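Setting up and looking after the carton cell
Course notes, session 4: grippers, wrist cameras and the box-folding job

Right, on to the bit most of you signed up for. Last time we powered the cell up, homed both arms and practised stopping it in a hurry, and I'm going to assume all that has stuck. If it hasn't, read the session 2 notes again before Thursday, please – I won't go over the stop buttons a second time with the arms live.

The cell we use at Gristholm is a two-armed bench. Both arms wear a parallel gripper and a small camera at the wrist, and the job they share is opening up flat cartons. The old hands call the pair Sperling and Luda (Sperling is the left one), and I'll do the same, because "left" and "right" get muddled the moment you walk round to the other side of the table.

Fingers and pads first

Before you touch any settings, look at the fingers. Open the gripper wide, lock the arm, and get a torch on the inner faces. The pads have a fine crosshatch, and cardboard dust loves it. I used to blast it with the air line, which just moved the dust into the joints, so now I use a dry toothbrush, along one diagonal of the pattern and then along the other. Then a lint-free cloth round the rim, where the specks collect. No solvent! Somebody tried it on the old set and the pads went shiny within a week.

Check for wear while you're in there. If the pattern looks fine at the bottom of the pad but flattened near the tip, the arm has been pinching too shallow, and new pads will go the same way until you fix the grasp depth. Fix the depth, then change the pads.

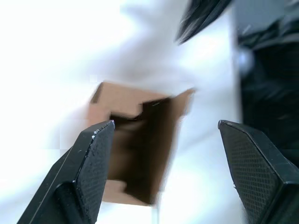

Fig. 4.1 Wrist camera view, gripper open, with the carton blurred between the two crosshatched pads.

The wrist view is worth learning to read, and you'll spend a good deal of time with it. The fingers are your ruler. They're fixed relative to the camera, so they should come up in the same place every time you open to the same width. Save one picture of the open gripper after each calibration and call it up whenever things feel off. If the fingers have shifted against the saved one, the camera bracket has moved and you can leave the arm settings alone. I once lost a whole afternoon to a bracket screw, so do be smarter than me.

Blur is the other thing. A smeared carton with crisp fingers means the carton was moving as far as the camera was concerned, whichever of them was really travelling. Don't judge alignment from a picture like that. Pause, let everything settle, take another. Ours needs 600 milliseconds after a fast move, and I've put that in the Cirkik settings file as the default wait. Leave it alone unless you've talked to me or Etelka Orbán, who wrote most of the motion scripts.

Closing and zeroing

Now shut the gripper slowly and watch the tips. You want them to meet evenly along the gap, top and bottom together. If the tips touch first and there's daylight lower down, a finger is sitting crooked on its mount: slacken both screws, press it square, nip them up in turn. Do the zero after that, never before.

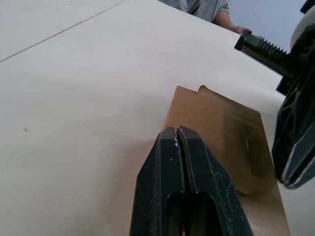
Scuffs on the black plastic are cosmetic and I don't log them. A nick you can catch with a fingernail is another matter, especially on an inner edge, as it'll snag the board and tear a flap sooner or later. Run your nail down each finger with the arm locked, and write down which finger it was. "The bad one" is not a useful entry (yes, I've read the log).

Keeping the arms apart

Most knocks happen when one arm waits too close while the other works low over the board. The scripts keep 36 mm between the two grippers, measured from the housings, but they know nothing about anything you've bolted on since. If you add a longer screw or move a cable, tell the script, then run the whole cycle at 17 per cent speed with your hand on the stop. Watch the screw ends particularly. They stick out further than you'd think when the wrist rolls.

Keep the bench clear of offcuts too. A scrap under a flat carton tips it just enough to spoil the pinch.

For Thursday

Bring your saved open-gripper picture and your pad notes for both arms. We'll swap one full set of pads and re-zero. Read page 23 of the bench manual on torque beforehand, and have your small hex keys with you, as the drawer set is missing the size we need.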